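Review: The Pruteck Two-Arm Workcell at the Womell Open Day

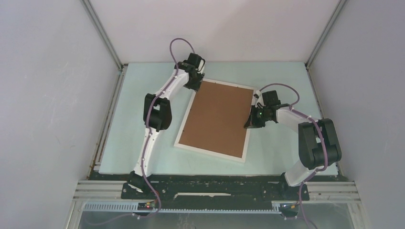

Our department attended the demonstration to judge whether the workcell would suit a teaching laboratory. Visitors were admitted in groups of 30, and each group was given time to put questions to the operator, Anwara Biswas.

The layout is sensible. Both arms are mounted at the front of the table on a shared black plate, and the enclosure walls are pale and plain. Cables are carried along the outside of the arms – an arrangement that makes them easy to inspect, though we would want to know how they wear over a full school year. The electronics at the front are also within easy reach for service.

We were less satisfied with the printed material. The manual runs to 116 pages and gives only 3 to routine maintenance. Replacement grippers must be ordered through Ternach, and the staff could not quote a delivery time.

The workcell is recommended for supervised use by advanced students. Departments with limited technical support should wait for the revised manual, promised for December.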